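Dustport Sentence Cards: a term and a bit with the big yellow box

Posted 2024-06-20 by Tayla Tomoana

I tutor kids and a few grown-ups in reading and writing, mostly at my kitchen table, and I have bought a silly amount of stuff over the years. Grammar workbooks, magnetic tiles, a dice game with suffixes on it that I still find under the couch. So when the Dustport Sentence Cards came up in a tutors' group I'm in, I told myself no, and then I bought them that night.

They cost me 29 dollars plus postage. What you get is a box of 305 cards, a thin booklet and a little cloth bag that I use for something else now. Each card has a word or a short phrase on it, and the edge is coloured by the job it does in a sentence. Nouns are blue, verbs are red, describing words are green, and the joining words (and, but, although, unless and that lot) are a sort of mustard. You lay them out in a row and build sentences. That's the whole idea, and I was a bit sniffy about it until I saw it used with a kid who hates writing.

Writing things down is slow for a lot of learners. They have the sentence in their head, and by the time they've got the third word spelt they've lost the end of it. With the cards the spelling is done for you, so all the effort goes into the order of the words, and you can swap bits around without rubbing anything out. One of my Year 5s made "The tired wombat whispered although the bus was late" and then spent ages arguing with me about whether it made sense. I loved that. We ended up swapping "although" for "because" and then "so", and he could hear the meaning shift every time. I'd been trying to get that across with worksheets since last September!

The mustard cards are the best thing in the box, by a mile. Most sets I've used give you "and", "but" and "because" and call it a day. You get a really decent spread here, including "whereas" and "even though", and the booklet has a nice page on which ones can start a sentence and where the comma goes if they do. My adult learners went straight for those. Hauwa Okoro, who teaches English to new arrivals and borrowed my set for a fortnight, told me her class used almost nothing else. She bought her own box after that, and then a second one.

Now for the moans.

The punctuation cards are tiny. They're a quarter the size of the word cards and they slide off the table if you breathe on them. I've lost two full stops and a question mark already and have been making do with bits of cardboard. You can't buy replacements separately either. I wrote and asked, and got a friendly reply saying they were thinking about it.

The verbs only come in one tense per card. So if you have "runs" and you want "ran", you have to go hunting for it in the pile, and it might not be there. For some words you get the present and the past, for others you only get one, and I could not work out any pattern to it. "Swam" is in there. "Swims" isn't. I gave in and wrote a stack of my own on blank index cards with a red texta along the edge, which works fine but looks pretty scruffy next to the proper ones.

And the booklet! The first half is lovely, with short games you can pick up and play in five minutes. Then it suddenly turns into a grammar lecture, in small print, with terms like "subordinating conjunction" dropped in as if every parent has that on the tip of their tongue. I know what it means and I still skipped it. If you're buying this to use at home with your own child, stick to the games at the front and you'll be right.

I should compare it with the Femholm set, which is what most people will be tossing up against this one. Femholm has 500 cards, so a lot more words for your money, and each one has a picture on the back. Younger kids like the pictures a lot. The trouble is that nearly all of those cards are nouns. You can say "the cat", "the boat", "the umbrella", and then you run out of things for any of them to do. For building vocabulary with a five-year-old I'd pick Femholm. For anybody who needs to get from short choppy sentences to longer ones, I'd go Dustport every time. I tried mixing the two boxes together and it was a mess, they're different sizes and it took me a whole evening to sort them out again.

There is also an app called Rernska that does much the same job on a tablet, with words you drag about with your finger. Bok-nam Ryu in my tutors' group swears by it and has shown me some great work from her students. I found that mine tapped at random until the app made the happy noise. With cards there's no happy noise, so they have to read the thing out loud and decide for themselves. Maybe that's just my lot, though. If you've got a learner who won't sit at a table, the app could be the way to go.

How I use them, in case it helps: I never tip the whole box out. I pull 19 cards before the lesson, with a mix of colours and at least three mustards, and that's what we've got to work with. Too many choices and the little ones freeze up. We build a sentence, read it, change one card, read it again. Then they write their favourite in their book by hand, and that's usually the only writing we do for that part of the lesson. With the older ones I do the opposite and give them a really dull sentence, all laid out, and they have to stretch it as far as it will go before it falls over.

Wear and tear has been fine so far. The corners have gone a bit soft on the popular cards, and one green one has had a cup of Milo over it and wiped clean. The box itself is another story, the lid split along one side in the first month and is now held on with a rubber band.

Would I buy it again? I would, grumbles and all. Four stars from me, and I'd make it four and a half if they'd print some bigger full stops.

Comments are open below, and I do read them. Lawal Ogbonna has already been in touch about the spelling, so for the record, it's "colour" and "favourite" all the way through, and you won't have to go fixing them with a pen.

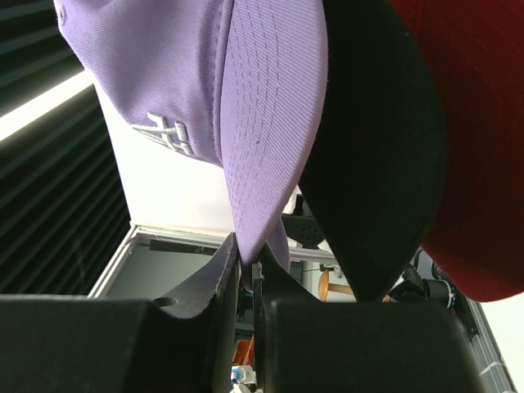
Can you use the cards with an adult who is only just starting to read English?

I'd wait until they can read short everyday words on their own, and then start with a handful of blue and red cards and leave the joining words for later.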